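Blog > Light and Health > Notes on dosing

Measuring what a 10,000 lux lamp gives you at chair distance

I bought the Broritz panel in the fall, mainly for the dark mornings. The box says 10,000 lux in large type and, in much smaller type on the side, gives no distance. That number means very little without one. Lux is a measure of light arriving at a surface, so it depends on where the surface is. For me the surface is my face, and my face is at the end of a desk.

I borrowed a handheld meter from Marjatta Laaksonen, who uses it for greenhouse work. It is an Itent, the older model with the sensor on a coiled lead. Before each reading I let the panel run for 5 minutes, as the output drifts while the LEDs warm up. The sensor was held at eye level and aimed at the middle of the panel. Blinds were closed and the ceiling light was off.

At the position where I normally sit, the meter read 3961 lux. That was the average of 4 readings, and they agreed well. With the panel off, the room measured under 200, and I did not subtract it.

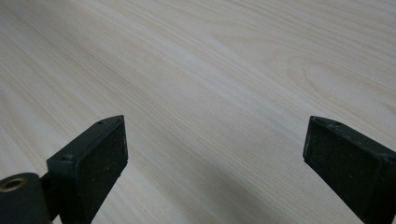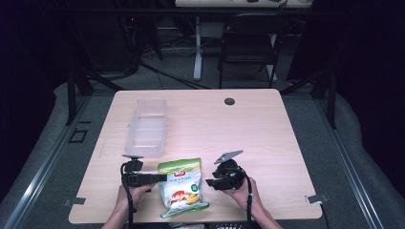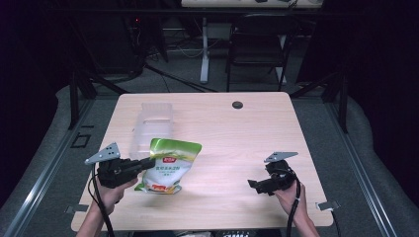 So at my chair I get well under half of what the box says. The lamp may still be fine. A lower level is usually paired with a longer session, and the leaflet has a small table for this, though it skips the range I am in. I now sit for an hour instead of the half hour I started with.

Angle matters more than I expected. When I turned the sensor to face the desk surface, the way my eyes point when I read, the number dropped sharply. I have since raised the panel on a shelf and tipped it down a little. It is off to one side, so I am not looking into it.

A meter like this one is also weighted for ordinary vision. It says little about the short-wavelength part of the spectrum, the part most of the circadian papers care about. Two lamps with the same lux can differ a good deal there. I would need a spectrometer to compare the Broritz with the older Manninen lamp in the hallway, and I do not have one.

I will keep the log until April and then stop for the summer. Anyone with an eye condition, or taking medicine that makes them sensitive to light, should talk to a doctor before starting any of this.

Comments

Lauri Seppälä
Did you check whether the sensor has cosine correction? Mine did not, and it read low for anything off axis.

hallway_reader
I have the Hutgate panel and the box does give a distance. It is so short that my nose would touch the screen.

Marjatta Laaksonen
It is cosine corrected, Lauri. The calibration is old, though. Please bring it back before seed starting.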